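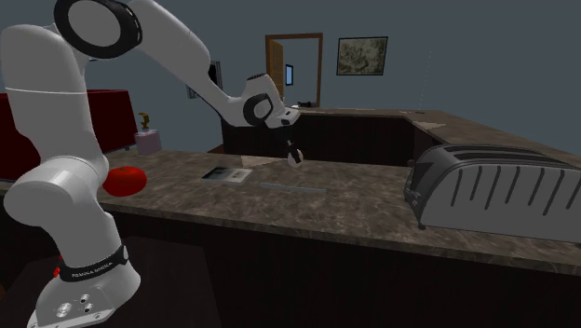

Roboterarm über einer Küchenarbeitsplatte, Computergrafik

Newsletter vom 4. September 2026

Langzeitmarkt für den Herbstsprint in Zellcombe ist offen

Seit Ende August nimmt Patus Wetten auf den Herbstsprint in Zellcombe an. Das Rennen geht über 1000 Meter auf der geraden Bahn, das endgültige Starterfeld steht erst kurz vor dem Renntag fest. Bis dahin gelten die Bedingungen für Langzeitwetten, und die unterscheiden sich in mehreren Punkten von dem, was die meisten von euch vom normalen Renntag kennen. In den letzten Wochen kamen dazu einige Zuschriften, deshalb fassen wir das Wichtigste zusammen.

Festkurs oder Toto

Bei der Langzeitwette gibt es nur den Festkurs. Wer heute eine Wette abschließt, bekommt im Erfolgsfall genau den Kurs, der auf dem Wettschein steht, auch wenn das Pferd am Renntag deutlich kürzer oder länger notiert. Am Totalisator ist das anders: Dort ergibt sich die Quote aus allen Einsätzen im Topf, und sie steht erst mit dem Schließen der Wettannahme fest. Für Zellcombe öffnet der Toto am Renntag selbst.

Ein Rechenbeispiel: Tsao wird derzeit zum Kurs von 7 angeboten. Bei 100 Euro Einsatz auf Sieg beträgt die Auszahlung im Erfolgsfall das Siebenfache, der Einsatz ist darin enthalten. Die Kurse bei Patus sind durchgehend in dieser Form angegeben. Wer britische Seiten liest, findet für denselben Kurs die Schreibweise 6/1, dort wird nur der Reingewinn genannt und der Einsatz kommt dazu. Das führt immer wieder zu Verwechslungen, gerade beim Vergleichen.

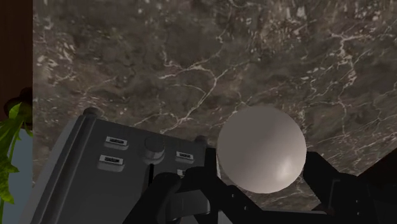 Nichtstarter

Der wichtigste Unterschied betrifft Pferde, die am Ende gar nicht laufen. Am Renntag wird eine Siegwette auf einen Nichtstarter zurückgezahlt. Bei der Langzeitwette ist der Einsatz in diesem Fall verloren, egal ob das Pferd verletzt ist, ein anderes Rennen bekommt oder wegen des Geläufs gestrichen wird. Die höheren Kurse im Langzeitmarkt haben genau damit zu tun.

Ab der endgültigen Starterangabe stellt Patus den Markt um. Alle Wetten, die danach abgeschlossen werden, fallen unter die Renntagsregeln. Früher abgeschlossene Wetten bleiben Langzeitwetten, auch wenn das Pferd im Feld steht. Auf dem Wettschein erkennt ihr die Art der Wette am Zusatz »LZ« hinter dem Rennnamen. Fehlt der Zusatz, handelt es sich um eine Renntagswette.

Zieht ein Favorit nach der Umstellung zurück, können die Kurse der übrigen Pferde nachträglich gekürzt werden. Der Abzug richtet sich nach dem Kurs, den der Nichtstarter zum Zeitpunkt der Streichung hatte. Langzeitwetten sind davon nicht betroffen.

Platzwetten

Sieg/Platz ist im Langzeitmarkt möglich. Es handelt sich um zwei getrennte Wetten mit je eigenem Einsatz, im Wettschein wird also der doppelte Betrag fällig. Wie viele Plätze bezahlt werden und mit welchem Bruchteil des Siegkurses, steht oben im Marktfenster und gilt so, wie es beim Abschluss angezeigt wird. Schrumpft das Feld später, bleibt es für bestehende Langzeitwetten bei den angezeigten Bedingungen. Am Renntag hängt die Zahl der bezahlten Plätze dagegen davon ab, wie viele Pferde tatsächlich antreten.

Höchsteinsatz

Pro Konto und Pferd sind im Langzeitmarkt 200 Euro möglich. Mehrere kleine Scheine auf dasselbe Pferd werden zusammengezählt. Bei Sieg/Platz zählt der Gesamtbetrag. Mit der Umstellung auf die Renntagsregeln fällt diese Grenze weg, dann gelten die üblichen Limits des Kontos.

Eine vorzeitige Auszahlung gibt es für Zellcombe nicht. Der Knopf erscheint in der App zwar auch bei diesen Wetten, ist aber ausgegraut.

Zur sportlichen Lage

Tsao hat im August in Stinudberg über eine etwas längere Strecke den zweiten Platz belegt, nach einem schnellen Beginn und einem eher zähen letzten Stück. Die kürzere Distanz in Zellcombe sollte entgegenkommen. Offen ist der Boden. In Stinudberg war die Bahn fest, Zellcombe liegt in einer Senke und wird im Herbst schnell weich, und auf weichem Boden ist Tsao noch nicht gelaufen. Wer eine Streichung wegen des Geläufs für wahrscheinlich hält, wartet besser bis zur Starterangabe und nimmt einen kürzeren Kurs in Kauf.

Die Startboxen werden ebenfalls erst mit der Starterangabe verlost. Auf der geraden Bahn in Zellcombe waren zuletzt die hohen Nummern an der Tribünenseite im Vorteil – bei großen Feldern stärker als bei kleinen. Im Langzeitkurs ist das nicht berücksichtigt, und wir würden es vorab auch nicht einzurechnen versuchen.

Stinudberg

Noch ein Hinweis zur Heimatbahn: Die Übertragung der Rennen aus Stinudberg läuft in der App jetzt ohne gesonderte Anmeldung. Voraussetzung ist ein verifiziertes Konto. Die Rennergebnisse vom August sind inzwischen vollständig im Archiv, einschließlich der korrigierten Platzquoten vom zweiten Renntag. Wer dort eine Nachzahlung zu bekommen hat, findet sie in der Kontoübersicht unter »Korrekturen«.

Die vollständigen Wettbedingungen stehen im Hilfebereich. Teilnahme ab 18 Jahren, Glücksspiel kann süchtig machen. Einzahlungslimits und Wettpausen lassen sich im Konto unter »Spielerschutz« einstellen, eine Senkung des Limits wird sofort wirksam.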